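Holiday Decorations Gallery: Ornaments and Greenery

The Prulness Collection of Seasonal Decorations holds 2,153 items, from hanging balls to artificial greenery. This page was last revised on March 5, 2022, following the close of the February cataloging period. Visitors may view the collection by appointment with the registrar, Sơn Đồng.
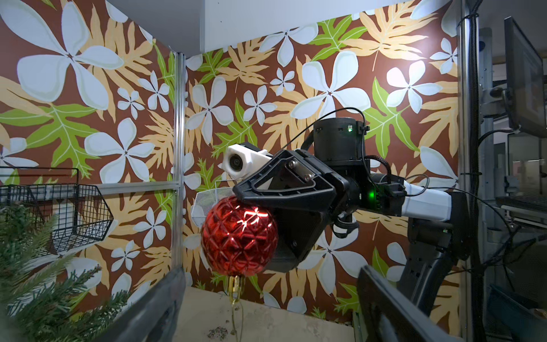

Red ball ornament with a diamond-quilted surface, gold cap and thin hanging loop.

Faceted ornaments are stored one to a compartment, with the loop folded flat against the cap. Loans are limited to 2 boxes per borrower and must be requested in writing.

Artificial pine is cataloged separately from ornaments – the two are brought together only for display. Branches are shaped by hand before any ornament is added,

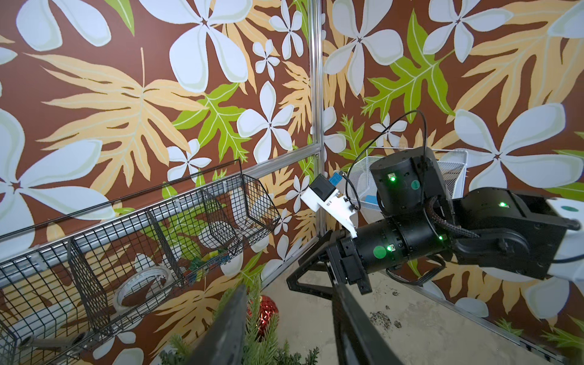 and the heavier pieces are placed close to the stem. After the season, all greenery is brushed clean, wrapped in paper and returned to the Hoàng storage room.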